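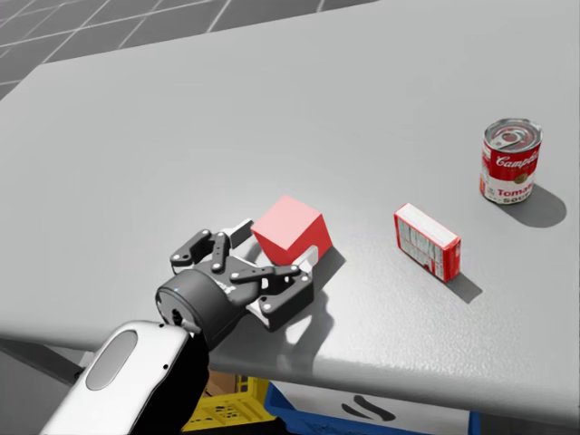
Sólveig Fogh wrote in after the July page on countertops to say that vinegar had dulled a patch of her stone counter next to the sink, and that two rounds of store-bought polish had done nothing for it. She wanted to know what she should have been using, and whether the same goes for a laminate worktable.

Vinegar is an acid, and so is lemon juice. On marble, limestone and travertine either one will etch the surface, and the dull patch is etching, so wiping it with more cleaner won't bring it back. Light etching on marble can be worked out with a marble polishing powder and a damp felt pad. Deep etching is a job for someone with a machine.

For everyday cleaning on almost any hard top, a drop of dish soap in a bowl of warm water is enough. Wring the cloth until it stops dripping. Wipe once with the soapy cloth, once with plain water, then dry with a towel. Most streaks people blame on the counter are soap that was never rinsed off.

Laminate holds up well to soap and water but not to standing water at the seams. Once the core swells it stays swollen. Check the joint behind the faucet and the edge above the dishwasher, and run a new bead of clear silicone if the old one has pulled away.

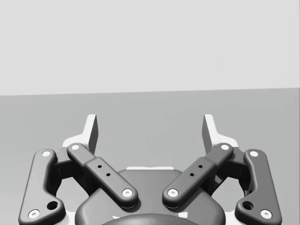 Dried-on food should be soaked, not scraped. Lay a wet cloth over the spot for 30 minutes and most of it will lift. For what is left, use a plastic scraper held nearly flat. Baking soda paste is fine on laminate if you rub gently, but test a back corner first on anything glossy.

Glue and label residue comes off with a little cooking oil. Leave it a few minutes, wipe, then wash with soap to get rid of the oil. Nighat Mohmand uses rubbing alcohol for permanent marker and has had good results on laminate. Keep it away from painted or varnished wood, where it will take the finish off.

Scratches on a solid-surface top can be sanded. Start with 600 grit, used wet, and move in small circles over an area wider than the scratch. Finish with a gray nylon pad if the top is matte. Do not sand laminate. The pattern is a thin printed layer and you will go straight through it.

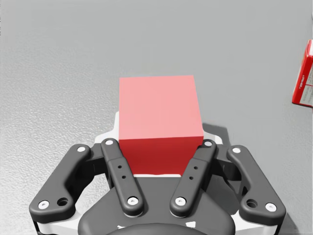 Wooden tops need oil when water stops beading on them. Use food-safe mineral oil, put on a generous coat in the evening, and wipe off the extra in the morning. A rough patch can be smoothed with 80 grit only if it is badly gouged; otherwise start finer. Fold used rags flat and dry them outdoors if you switch to linseed oil. They can catch fire in a heap.

Set hot pots on a trivet whatever the top is made of.

By Bjarke Bisgaard
Posted Thursday
Filed under: Kitchen & Workshop, Surfaces

Recent tips
Getting candle wax out of a tablecloth
When to replace a cutting board
Quieting a squeaky drawer
Hard water marks on faucets
Storing sandpaper so it stays flat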